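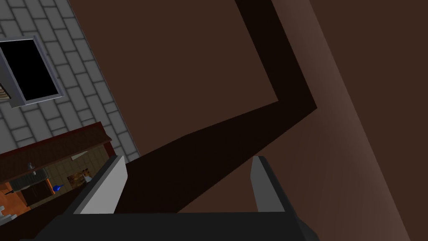 Mumason Collectables - Frequently Asked Questions
Last updated 15/08/2023

Are your figures official?
Yes. Everything in the shop is licensed and comes to us sealed, either from the maker or from our distributor, Wiltex. We don't sell second-hand or repackaged stock.

How do pre-orders work?
You pay a deposit of 2 pounds per figure when you order and the rest when your item reaches our warehouse in Trevham. We email you before we take the second payment. Release dates come from the makers and they do move - we change the date on the product page as soon as we hear.

Can I cancel a pre-order?
You can cancel at any time before the balance is taken. The deposit goes back to the card you used.

Is there a limit on exclusives?
Most exclusives are limited to two per household. If you place several orders to get round the limit, we will cancel the extra ones and refund them.

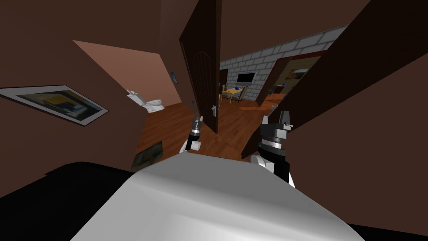

Limits are shown on the product page next to the price. The Metwally knights series has its own limit of six, as many people collect the full set.

What condition will the box be in?
We pack every figure in a card outer with paper padding. Small shelf marks on the packaging are normal and we can't accept returns for them. Crushed corners, torn windows or split seals are a different matter, so send us a photo within a week of delivery.

How much is postage?
UK orders over £100 go free. Below that, the price depends on weight and is shown in your basket before you pay. Orders usually take about six days to arrive, a little longer in December.

Can you hold my orders and send them together?
Yes. Choose "Hold for me" at the checkout, then "Send my items" in your account when you are ready. Held items must be paid for in full.

Do you restock sold-out figures?
Sometimes. Press "Tell me" on the product page and we will email you if more come in. The email doesn't reserve one for you.

Can I collect from Trevham?
No, the warehouse isn't open to the public.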